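Tennant library to stay open two evenings a week after survey

Tennant library will keep its late opening hours for at least another year, after a survey of borrowers found strong support for them.

The library had been due to go back to daytime hours only from the new year. Under the plan now agreed, it will stay open until eight o'clock on two evenings a week, with the reading room and the children's shelves both in use until closing.

The survey ran through July and drew 742 replies, on paper and online. Most came from people living in Tennant itself, but there were also returns from Sandis and from the farms along the shore road, where the mobile van stopped calling last year.

Iona Chisholm, the branch librarian, said the number of replies was higher than she had expected for a summer month.

"We left the forms on the desk and at the surgery, and we had to print more in the second week," she said. "A lot of people wrote on the back as well. It was mostly bus times and the heating."

Late opening began as a trial, paid for out of a small grant from the Prenano fund. The grant covered staff wages for the extra hours and a share of the electricity bill. It was never meant to last beyond the end of the year, and the district had warned that there was no money set aside to replace it.

The gap has now been closed in two ways. The fund has agreed to pay half the cost for a further year, and the district will find the rest by putting off the repainting of the front hall. The hall was last painted when the building was still the Sandis Road school.

Alasdair MacRitchie, who speaks for the district on libraries, said the repainting could wait.

"It's a bit shabby but it's dry," he said. "If you ask people whether they want fresh paint or the doors open after work, you know what they'll say. We did ask them, and they said it."
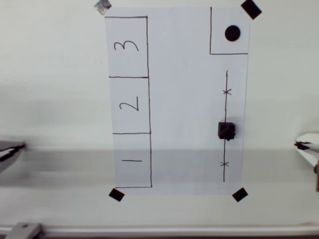

Page last changed: 26 December 2025

Borrowing in the evenings has grown slowly. In the first months of the trial, the desk issued few books after five o'clock and staff spent much of the time shelving returns. By the end of the summer the evening total had reached 1,332 loans, with crime novels and large print taking the biggest share. Renewals made by telephone are not included in that figure.

The reading room has also been busier. A group learning Gaelic has moved there from the church hall, and pupils from the secondary school have been using the long table for revision. Chisholm said the room can get noisy when both are in, and that the Gaelic group will be offered the upstairs room from January.

Not everyone was in favour. Of those who replied, 46 said they would prefer the library to open on Saturday mornings instead, and several said they could not get home by bus after seven. The last service to Tudov leaves the square at ten to seven, before the library closes, and the one after that runs only in school holidays.

MacRitchie said he had written to the bus company about the Tudov service but had not yet had a full answer. He said Saturday opening would be looked at again when the new budget is drawn up, but that he could make no promise about it.

Opening times for the rest of the week do not change. The library will still close for an hour at lunch, and the returns box by the side door can be used at any time. Books due back over the holiday can be returned without charge up to the end of the first full week of January.

The computers will be switched off a quarter of an hour before closing on late evenings, as they were during the trial. Anyone wanting to print should ask at the desk before then. The price of a black and white page stays the same – colour goes up slightly, and a notice with the new prices is on the wall beside the printer.

Borrowers who filled in a survey form and asked for a reply should receive a letter or an email by the end of January.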